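About the Wultport Science Portrait Archive

Photographs and recorded interviews from working laboratories
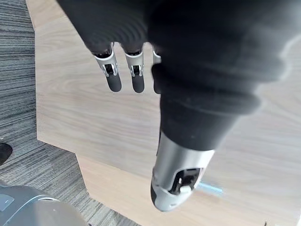

A gloved robotic hand with metal finger segments and black fingertips.

The Wultport Science Portrait Archive commissions, catalogs and lends photographs of people employed in research and technical trades. It covers bench scientists, instrument makers, field crews and machine operators. The archive was set up by photographer Cyprian Dudek and librarian Kojo Dramani, and it operates from the former survey office in Prulstead.

Holdings
The catalog lists 734 portraits. Of these, 367 are paired with a recorded interview and a full transcript. Each record gives the sitter's job title at the time of the session, the place of work, the lens and light source used, and the terms of consent. Sitters may revise the written part of their record at any time. The portrait file itself is kept unchanged.

File formats
Master files are stored as uncompressed TIFF at 16 bits per channel. Access copies are JPEG. We hold 2 copies of every master, one in Prulstead and one in Gretov, and compare checksums every March. Film negatives are scanned on site and stored in cold, dry conditions.

Residencies
The archive supports 6 residencies a year. A resident spends one month with a single research group and delivers an edited set of prints, along with field notes. Past residents include Florante Mercado, who worked with a soil chemistry group, and Bogumił Mazurek, who recorded the closing of a glassblowing shop. Applications are read by Hubert Egger, head of programs.

Loans and reproduction
Exhibition prints are lent to schools, libraries and museums free of charge – the borrower pays for transport and insurance. The Wilczyńska set travels in its own cases and needs a room with controlled humidity. Reproduction requests should state the record number, print run and final size.

Visits
The reading room is open by appointment from 10 a.m. to 4 p.m.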